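Badge readers on the supply cabinets: what the trial showed

The Mendero cabinets have been on the second floor since November, and the sales deck is already making its rounds again. It promises 22 minutes saved per nurse per shift. I'd like to know whose shift. Our own timing sheets, the ones the charge nurses filled in by hand, show a saving of 6 minutes on days and none at all on nights, when fewer people are lined up at the door anyway.

For anyone who missed the first round, the idea is simple. You badge in, the drawer unlocks, you take what you need, and the weight sensor logs it against the patient. Restocking orders go to Stullach overnight. The old setup was a key on a lanyard and a clipboard, and I'm not going to pretend the clipboard was accurate. Half the dressing kits on it were written down at the end of the shift from memory.

Still, the sensors have their own problems. Saline flushes and small-gauge needles weigh so little that the drawer misses them unless you take a handful. Gauze gets counted twice if you put a pack back. Mendero calls this a calibration matter and says it will be fixed in the next update, which is what we were told about the last update.

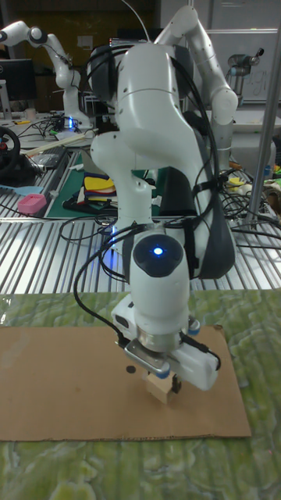

Anum Bugti wrote in after the last issue to say that the count was never her complaint. The drawers take two tries to open with gloves on, she said, and during a code she would rather have the lanyard back. She also asked why the override button is on the side of the cabinet that faces the wall.

Good question. I passed it to the Sosa wing, where they use the Fallurine model, and theirs has the override on the front. It also costs less to service. Ours carries a yearly fee of $200 a drawer, billed whether or not a technician comes out.

The contract is up for review in 2 months. Before anyone signs for the third floor, ask for the night numbers, and ask to see them broken out by unit. Send me your own timings too, good or bad. Blank sheets are in the tray by the med room.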